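首页搜索 请输入关键词 搜索

栏目：园艺研究 / 宿根花卉 / 栽培管理

3 疏枝与摘心对宿根福禄考白粉病及花期的影响

宿根福禄考在庭院中常因白粉病而下部叶片早落，植株到盛花时已经“光腿”。前一节讨论了品种间的差异，本节只讨论栽培措施，即在同一品种、同一地块内，春季疏枝和摘心能在多大程度上改变株丛的发病情况，以及这样做对花期有什么代价。药剂防治不在讨论范围内，试验期间全部植株未使用杀菌剂。

试验地设在 Pichon 庭园的南侧花境。该花境原为混合种植，土壤为壤土，略偏黏，前茬为萱草和荆芥，均已提前移走。花境背后有一道矮绿篱，上午通风一般，下午日照充足。选择这里的主要考虑是历年福禄考都会发病，不需要人工接种，所得结果也较接近家庭花园的实际条件。

供试品种为 Lisa，花粉红色，株高中等，丛生性强，枝条密。种苗由 Zakine 苗圃提供，均为同一批分株苗，栽植前剔除了根系受损和芽点过少的个体。共栽植117株，分为三个区组，每个区组内设三种处理，随机排列。第一种处理不疏枝，任其自然生长，作为对照。第二种处理在春季新梢长到一拃左右时疏枝，从基部去除细弱枝和丛心过密的枝条，保留的枝条分布均匀，互不交叉。第三种处理在疏枝的基础上，待保留枝条长出足够的叶节后再摘去顶梢。

为了减少人为差异，疏枝和摘心由同一人完成，每个区组在一天之内做完。剪刀在换株时用酒精擦拭。剪下的枝条全部带出花境，不作覆盖材料。疏枝后各处理统一覆盖腐熟堆肥，厚5厘米，株丛基部留出空隙，避免堆肥直接埋住茎基。追肥使用 Gondix 缓释肥，只在春季施用一次，用量三种处理一致。夏季干旱时采用滴灌，浇水安排在清晨，叶面不喷水。

发病情况按整株目测分级。记录时从下部叶片开始，逐层向上观察，以出现明显白色粉层的最高叶位作为该株的发病高度，同时记录下部落叶的程度。分级标准事先写成一页，并附有往年拍摄的叶片照片供对照，记录人员在正式调查前先对非试验植株作了练习。花期记录包括初花、盛花和末花，以株丛中第一个花序有小花开放作为初花，多数花序开放作为盛花，花序基本褪色作为末花。剪除残花后的二次开花另行记录，至10月结束。

3.1 发病过程

各区组的首批病斑都出现在对照处理上，位置在株丛内侧靠近地面的叶片背阴处。此时从外面看植株完好，需要拨开枝条才能看到。疏枝处理的病斑出现较晚，且多零散分布，没有像对照那样先在丛心连成片。疏枝并摘心的处理与单纯疏枝的处理在初期差别不大。

进入盛夏以后，夜间湿度上升，三种处理的发病都有加重。对照处理由丛心向外扩展，下部叶片先黄后枯，挂在茎上不脱落，影响观赏，也给清理带来麻烦。疏枝处理的下部叶片也有发病，但多数植株仍保留绿叶，站在花境前看不到裸露的茎。三个区组的方向一致，其中靠近绿篱的区组病情最重，处理间的差别也最容易看出来。离绿篱较远的区组通风较好，对照本身发病就轻，疏枝带来的改善相应较小。

摘心处理在后期表现不稳定。摘心后侧枝萌发，上部枝叶变密，部分植株的株冠重新郁闭，疏枝时打开的空隙到盛夏时已经不明显。这些植株上部嫩叶发病略多于单纯疏枝的植株。同一处理中，保留枝条较少、间距较大的植株没有出现这种情况。由此看来，摘心若要与疏枝配合使用，疏枝时应当去除得更彻底一些，为后来的侧枝预留位置。本试验没有设置不同的疏枝强度，这一点只能作为推测。

3.2 花期与株型

单纯疏枝的植株初花时间与对照相近，花序个体较大，花序轴较粗，雨后倒伏少。对照的花序总数较多，但丛心的花序明显偏小，有一部分被外侧枝条遮住。从花境正面看，两者的盛花效果相差不多，近看则以疏枝处理较为整齐。

摘心推迟了初花，盛花也随之后移，每枝的花序变小、数量增多，株高降低。作为单独的景观，摘心植株不如未摘心的醒目。放在花境前缘，或与未摘心的植株前后搭配，可以把整体观赏期拉长。花境中若只种一丛，摘心外侧枝条而不动中间枝条也是常见做法，能让同一丛植株分批开放。本试验采用整株摘心，没有比较这种局部摘心的方式。

残花剪除后，各处理均有二次开花。对照因下部叶片损失较多，二次花稀疏，部分植株没有再开。疏枝处理的二次花较为可靠。摘心处理由于第一轮花结束得晚，留给第二轮的时间短，入秋降温后花蕾发育缓慢，有的未能开放。
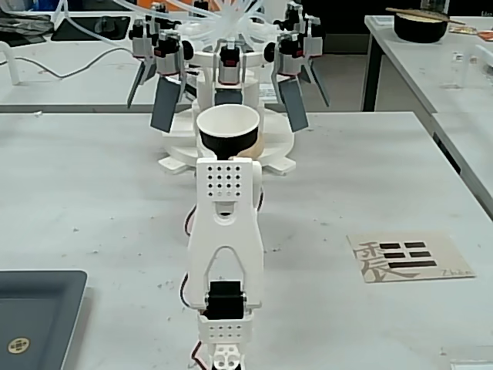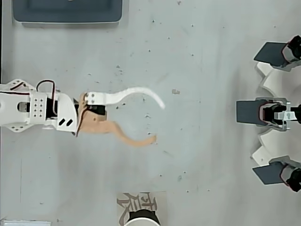
图3 白色机械臂，可见黑色舵机和红黑导线

已经发病的宿根福禄考，夏天再疏枝还来得及吗？

效果有限。夏季可以从基部剪去病情最重的枝条，改善丛内通风，减缓向其他枝条扩展，但已经长满粉层的叶片不会恢复，当季的花也会减少。疏枝仍以春季新梢较短时进行为宜。夏季剪下的病枝应带离花境，随后在清晨给根部浇一次透水，不要立即追施氮肥。

3.3 讨论

福禄考的白粉病与丛内小气候关系密切，这一点在以往的栽培经验中已有共识。本试验的结果支持春季疏枝作为基础措施。它不需要额外材料，操作时间短，对花期几乎没有影响。需要注意的是，疏枝减轻了发病，没有消除发病。对白粉病敏感的品种在不通风的位置栽植，即使疏枝，到夏末仍会有可见的病叶。位置的选择和品种的选择应放在疏枝之前考虑。

疏枝时机的把握主要看新梢长度，不宜按月份固定。新梢过短时强弱枝不易区分，容易误去壮枝；新梢过长时养分已经消耗，剪口也较粗，保留的枝条因长期拥挤而偏细，突然失去邻枝支撑后容易歪斜。试验中有少量植株因春季降雨推迟了操作，疏枝后确有歪斜，插竹竿扶持后恢复，未作剔除。

浇水方式对结果可能也有影响。滴灌避免了叶面积水，同时使土壤湿度保持较稳定。福禄考在干旱胁迫下白粉病往往更重，家庭花园若以喷灌为主，或夏季经常缺水，对照与疏枝之间的差别可能与本试验不同。覆盖堆肥在三种处理中一致，因此不能从本试验判断覆盖本身对病情的作用。Gondix 缓释肥的用量偏保守，未见徒长。若施用速效氮肥，春季枝条会更加密集柔嫩，疏枝的工作量也会增加。

本试验还有几处不足。第一，只用了 Lisa 一个品种，其枝条偏密，疏枝的效果可能比在枝条稀疏的品种上更明显。第二，植株为新栽的分株苗，株丛尚未充分扩展，多年未分株的老丛丛心老化，仅靠疏枝恐怕不够，应当结合分株更新。第三，目测分级受观察者影响，虽有统一标准，相邻级别之间的判断仍有出入，因此本节对处理间的差异只作趋势上的描述。

3.4 栽培建议

综合以上结果，对庭院中的宿根福禄考提出以下做法。

春季清园时剪去上年枯茎，连同地面落叶一并清走，不要堆在花境内。新梢长到适宜高度后疏枝，先去细弱枝，再去丛心交叉枝，剪口贴近地面。剪完后站到侧面看一遍，能透过株丛看到后面的土面即可。株丛较老、中心无芽的，当年秋季或翌年早春分株，取外围健壮部分重新栽植。

希望延长花期的，可以选择部分植株摘心，放在花境前部。摘心的植株疏枝要重。无霜期短的地区不建议对全部植株摘心，以免二次花受秋季低温影响。

株距宜按成年冠幅安排，不按栽植时的大小安排。新栽时的空当可用一年生花卉填充，选择株型低矮、不遮挡基部的种类，如香雪球。高大的波斯菊自播后容易挤入株丛，发现后应及早拔除。

夏季浇水以根部为主，时间放在清晨。花后及时剪除残花，剪到下方有健康叶片的位置。入秋后不再追肥。地上部分枯萎后，病重的植株应在当年剪除茎叶，病轻的可以留到春季，留茬有一定的观赏作用，也便于辨认位置，防止翻土时伤及芽点。

联系我们 | 投稿须知 | 版权所有，未经许可不得转载 | 返回顶部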